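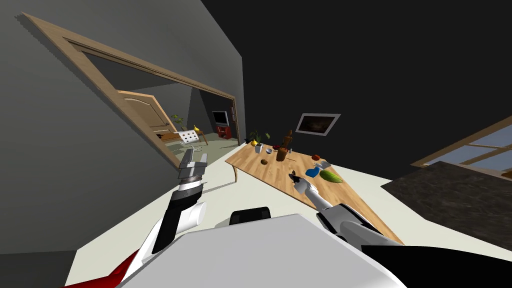 Come drive a robot with us this winter

Hi! I'm Bergþóra Grímsdóttir, and I run the data collection side of Elden, a small group at Fadent teaching a two-armed robot to put groceries and kitchen things where they belong. We do that by having people steer it through the chore, over and over, in simulated homes, and then training on what they did. I need more people to do the steering. Maybe you?

You don't need any background in robotics. Some of the best episodes we've got came from folks who had never touched a headset before, and a couple of our engineers are (sorry, guys) pretty terrible at it. What I'm after is patience and decent hand-eye coordination, plus the willingness to pick up a cucumber for the eleventh time and still care where it lands.

What you'd be doing

You sit in a swivel chair, put on the headset, and hold a controller in each hand. Your hands move, the arms move. A line of text tells you the job, something like "put the apple in the white bowl" or "stand the blue bottle up next to the carton." You do it, you press the button on the left controller, the room resets with everything shuffled, and you go again. Some layouts are easy. Some put the lemon way down at the far end of the table by the potted plant, and you have to work out how to get the whole robot over there without sweeping the tall brown bottle onto the floor.

The two hands don't work the same way, by the way. The left is a plain two-finger gripper and the right has more fingers, so you'll spend your first session figuring out which one you trust with what. I'm a left-gripper person for cartons. Pascal Hervieu, who'll be training you, will argue with me about this.

Please don't try to be perfect! If you fumble the apple and then recover it, keep going and finish — we want those. Only throw an episode away if the task can't be finished at all, say if the thing you need has rolled under the table and out of reach.

Where we are

We have 229 finished episodes in the dining room set and we're aiming for 700 before the end of December. After that we move on to the countertop tasks, and if you like the work there's a good chance I'll ask you to stay for those too.

Hours and pay

Sessions are 3 hours with a proper break in the middle, mornings or afternoons, and you can take up to four a week. It's paid by the hour, never by the episode, so there's no reason to rush. Training is paid at the same rate. You'd be coming in to our room on the second floor of the Snorradóttir building, and I'm afraid we can't do this remotely yet.

Who can apply

Anyone 18 or over who can read task instructions in English. Glasses are fine, most frames fit. Left-handers very welcome, we're short on you. If you get motion sick in VR, tell me up front and we'll set you up on the flat monitor with the same controllers. It's a bit slower but the data is just as useful to us.

We record the robot's movements, the simulated camera views and your controller inputs. We don't record your face or voice, and your name is kept separate from the episodes.

How to apply

Send a few lines to the Elden desk at Fadent with "dining room operator" in the subject. Tell me which times of day suit you and whether you've used a headset before. No résumé needed. Jad Bitar or I will write back and set up a half-hour tryout, also paid, where you clear one table and see if you enjoy it.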